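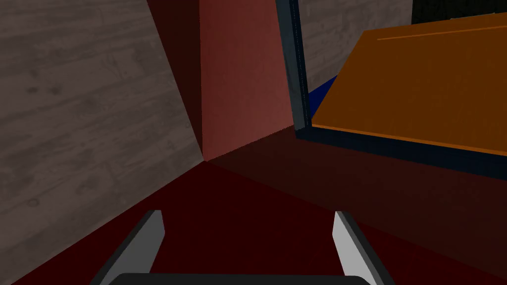

Ruba Saliba wrote that her arm stopped dead with the fingers a hair above the floor of the cabinet, wide open, and would not go up, down or home again. She asked whether she could pull it out by hand. Please don't, at least until you have read the first two tips.

Tips for an arm that stalls in a tight corner

Cut the power at the wall. The stop button on the Drulter only pauses the job. The motors stay live, and if the fault clears by itself the arm carries on from where it was. I found this out with my wrist between the gripper and a door frame. It left a bruise and I was lucky.

Hold the arm before you release the brakes. Once they let go, the whole weight drops onto the fingers. On mine that is 1170 grams with the gripper on, enough to dent a painted shelf. Put one hand under the elbow joint and a folded dish towel under the fingertips.

Back it out the way it went in. In a corner you want to lift straight up first, then turn. If you turn first, one finger catches the side wall and bends at the root. A bent finger still closes, so you may not notice until it starts dropping things.

Read the fault number before you clear it. Mine was 1136, which the Drulter booklet lists as "path blocked." Nothing was blocking the path. The arm had been told the floor was higher than it was allowed to go near, and it refused the last move.

Try the job on the screen first. I skipped this for months. Now I draw the corner in Madigan, walls and floor and any board that leans into the space, and run the arm through it at slow speed. Leaning boards are the worst. The gap looks wide at the bottom and is too narrow for the elbow higher up. Plain colors are fine for the drawing, and a different color for each surface makes it easier to tell where the floor stops and the wall starts.

Turn the speed down near walls. I use 100 on the Drulter dial, where full speed is 1000. It is slow enough to reach the plug in time.

Keep the fingers closed on the way in if the gripper lets you. Open fingers need more room on both sides. Open them once they are down where the work is.

Check the cable after any stall. Run it through your hand with the power off and feel for a flat spot.

If the same fault comes back after all that, stop using the arm in that cabinet and do the corner with a brush.

Updated March 27, 2021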